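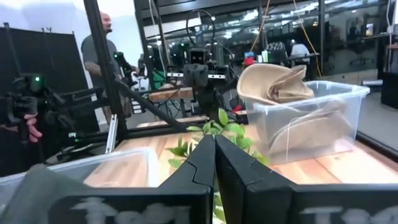 Tranddale Studios open day: Stage 2 and the support floors

The open day at Tranddale ran in three groups in March. Ours started at 10 a.m. at the loading dock and finished in the audio suite shortly before 1. The building is home to the talent series "Ollen," which had wrapped its season the month before, so the set was still standing but the band risers had been cleared.

Stage 2 is the larger of the two rooms. Grid height is 28 feet, with a catwalk on three sides. Audience seating for "Ollen" is 295, on retractable bleachers that lock against the north wall when the floor is needed for rehearsal. The lighting plot for the live finals uses 120 moving fixtures, all LED. The older tungsten units are still in the grid over the judges' desk, where the lighting director prefers them for skin tones.

Honeylyn Tolentino, the technical manager, led the floor section. She covered camera positions first: two pedestals at the front of the house, one jib at stage left, a rail camera along the lip of the stage, and handhelds for backstage. The jib has the longest reset between songs. Running order is built so that a solo ballad does not follow a full-cast number, which would leave the jib out of position for the first verse.

Contestants sing to a live band in the finals and to stems in the early rounds. The stems are played out from a pair of machines running in sync, with automatic switchover if the first one drops. I asked how often the switchover has been needed on air. Tolentino said once, during a commercial break.

The control room is one level up. The vision mixer sits in the center of the front row with the director to the left, and the graphics operator has moved to the second row since my last visit. Voting graphics are held on a separate layer and cannot be taken to air until the adjudicator in the back row releases them. Release is a physical key. The key was not in the panel on the day.

Wardrobe and props share the floor below the stage. The department is run by Enriquez, an outside supplier that also dresses the daytime quiz "Tivov" in the smaller studio. Stock is logged by item and by episode, and the count at the end of the season was 2,904 pieces, shoes included. Fabrics are camera-tested under the stage color temperature before a fitting is booked. Fine stripes and small checks are refused for the wide shots. Muted grays and greens pass without trouble on the main set but are kept off the interview set, where the back wall is close in tone.

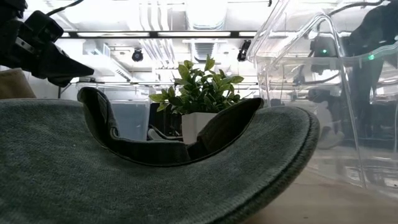

Gray-green fabric cap with a stitched rim.

Headwear takes up more of the department's time than I expected. Brims throw a shadow over the eyes under the front wash, and the headset microphones used for dance numbers have to be routed again if a hat sits low on the ear. Each hat worn in a live show gets a line on the sound plot as well as on the wardrobe sheet.

Last stop was the audio suite. Broadcast and house mixes are done in different rooms from the same stage feed. The broadcast room has been rebuilt with new wall treatment and a lower ceiling, and speech on the playback we heard was clear at a modest level. Two songs from the semifinal were played, first as the raw vocal and then as mixed.

Parking is in the lot behind Stage 1. Bring ear protection for the floor section if the generator test is on the schedule; ours ran for several minutes with the dock doors open.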